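Put the Flowers on the Floor
Published on Tuesday, April 19, 2022

I love artificial flowers, and I love them most in the places where decorating advice says they don't belong. Give me an empty-looking corner, a bit of plain floor and a vase with some nerve, and I'm happy for the rest of the day!

A corner is where a room gives up. Two walls meet, the baseboard runs out, and most of us leave it to the dust. But a pink glass vase with a wavy rim, some ivy-like green and one spiky purple flower head hanging off to the side (please, never straighten it) makes people look down, and then they look at the whole room.
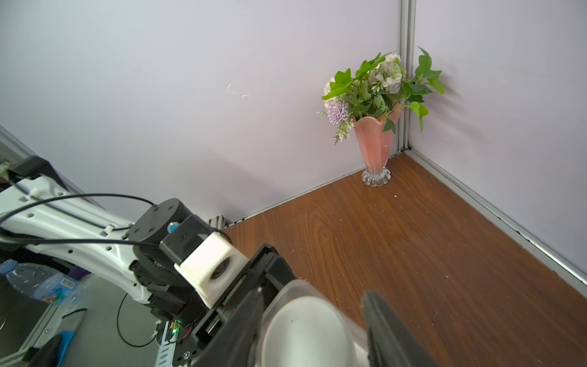 Plain things deserve a second look

My other soft spot is packaging. I once kept 17 drink bottles on a windowsill in Kilau, purely for the labels, and I'd do it again. A good label does what a good vase does: it has a shape, an edge and a color you remember. Teal-green with pale cream lettering is a combination I would happily paint a door. And a row of small pale dots along the hem, on a half-liter bottle! Somebody cared about that border. I can't walk past that kind of thing in a store without picking it up.

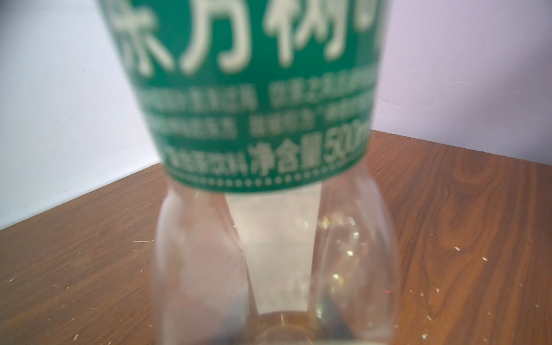 Destix wrote back after my last piece to say that a bottle is still a bottle, and that fake flowers on the floor only collect dust and get kicked. Fair enough, they do need a rinse now and then. I wash mine in May, in the bathtub, and they go straight back to the corner.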